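Checkered cloth

Checkered cloth is a woven or printed textile whose surface is divided into squares of two or more alternating colors. It is used for tablecloths, dish towels, bedding, shirts and light covers. The term is often used loosely for gingham and for windowpane check, although the three differ in construction.

Construction

In a woven check, bands of colored yarn are set in both the warp and the weft. Where bands of the same color cross, the square is solid; where they differ, the square takes a mixed shade. A printed check carries its color mainly on the face and can usually be identified by a paler reverse. The size of the repeat is measured across one full color sequence. Table linens commonly use a larger repeat than shirting - a square of 20 mm is a typical middle size.

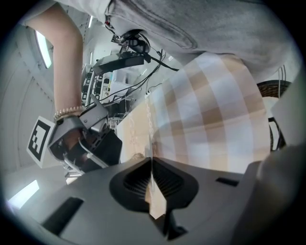 Neutral checks combine white with beige, tan or gray. The contrast between squares is low, so small stains and fold lines are less noticeable than on a plain white cloth. Some patterns add a narrow border of dots or other small motifs along one edge. The border may be woven in, printed or sewn on as a separate tape.

Drape and distortion

A check shows distortion clearly. When the cloth is pulled over a curved form, the squares stretch along the bias and the lines bow outward. Sajib Chowdhury used this effect in the Drellarcombe method, in which the bend of the lines serves as a rough measure of fabric tension.

Care

Woven cotton checks are washed warm and dried flat or on a line. Printed checks are washed inside out. Cloth with a sewn border is pressed from the center toward the edge - the tape and the ground fabric may shrink at different rates.

See also: Gingham; Tattersall; Windowpane check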